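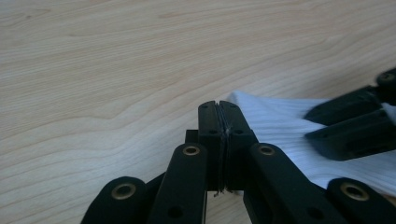
Cikley desk replied that a mark like ours is nearly always the finish and hardly ever the wood, and could we say what it had been cleaned with before anyone gets the sandpaper out.

Ticket: table top, meeting room, Jendetti building
Status: open, waiting on parts

What we've got. Pale top, wavy grain. Feels draggy when you wipe across it, cloth catches. Worse at the window end. Started in October after the big clean.

Cleaned with: Tuvier spray, neat. Should of been diluted. Bottle says so, small print.

Tried so far
- warm water, drop of washing up liquid, wiped with the grain. Bit better
- dry cloth straight after. No change
- second go, 4 wipes, fresh water each time. Drag gone at the door end, still there by the window

Not tried: white spirit. Cikley said leave it.

Update, 3pm. They want a test patch on the underside first. Fine 2000 grit, used wet, light pressure, stop if the colour shifts. We only have 300 in the cupboard, far too coarse, do NOT use it. Have asked Wibisono for a pack of the 2000, order ref 133.

Until it comes: no hot mugs, no spray, no tape on teh top. Mats are in the drawer.

Will update when the patch is done.

Print this ticket
E-mail this ticket

Recent tickets
Wobbly leg, canteen bench
Ring marks on reception desk
Drawer runner sticking, Jendetti building
Wax or oil for pale wood?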